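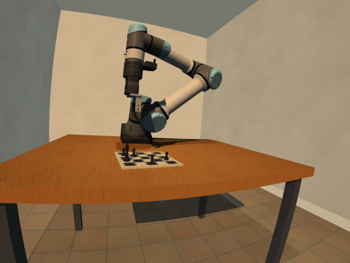 Figure 2. The simulated workcell used for remote demonstrations. The arm is mounted on the table directly behind the chessboard; the gripper is shown open and above the board.

3.2 Collecting demonstrations by remote control

All demonstrations were recorded in the Veller simulator. The operator moved the gripper with a hand-held controller, and the simulator solved for the joint angles at each step. The task was stated to the operator as a single line of text naming a piece and a target square. No path was suggested, and operators were free to lift the piece as high as they liked before carrying it across.

Chess pieces were chosen over the blocks used in our earlier Skelow trials. A block can be gripped from several directions with little loss, whereas a tall, narrow piece tips over if one finger touches it before the other. The layout in Figure 2, with five dark pieces spread over the board, is typical of the easier settings. In the harder settings a second piece was placed on a square next to the target, so that the open fingers had to be turned before the final descent.

The base was fixed for every run. Placing it close to the board keeps the near squares within reach only if the elbow is held high, and new operators found this awkward. They tended to pull the gripper straight back towards the base, which drove the wrist close to its joint limit and made the arm stall. We therefore added a weak resisting force to the controller near each limit. The force did not block the motion – an operator could push through it – but it made the stall easier to foresee.

Sixteen operators took part. Each was given three practice moves, which were discarded, and then worked through the list of tasks at their own pace. After removing runs in which the controller lost its link to the simulator, 926 demonstrations remained. Failed grasps were kept if the operator recovered and completed the move, as the recovery is of use in training. Runs in which a piece fell off the board were marked as failures and held back for the tests in Section 5.

3.3 Guiding the arm by hand

For comparison, we recorded 55 demonstrations on the physical arm at the Flindham laboratory. The joints were set to a compliant mode and the operator moved the links directly, with one hand on the forearm and the other near the wrist. Opening and closing of the gripper was triggered by a foot switch.

The two methods gave clearly different paths. When guiding by hand, operators moved in shallow arcs and rarely paused above the target. Under remote control they split the motion into a level transfer followed by a vertical descent, with a pause between the two while they judged depth. These pauses carry little information about the task, and a policy trained on the raw data learned to hover. We removed any stretch in which the gripper moved less than a set distance, except where the fingers were opening or closing.

Both sets were then resampled to a common rate and converted to the Abera format, in which each step stores the joint angles, the gripper opening and the pose of the named piece. Piece poses were read directly from the simulator for the remote set. For the hand-guided set they were estimated from an overhead view, and the resulting error is treated in Section 4.1.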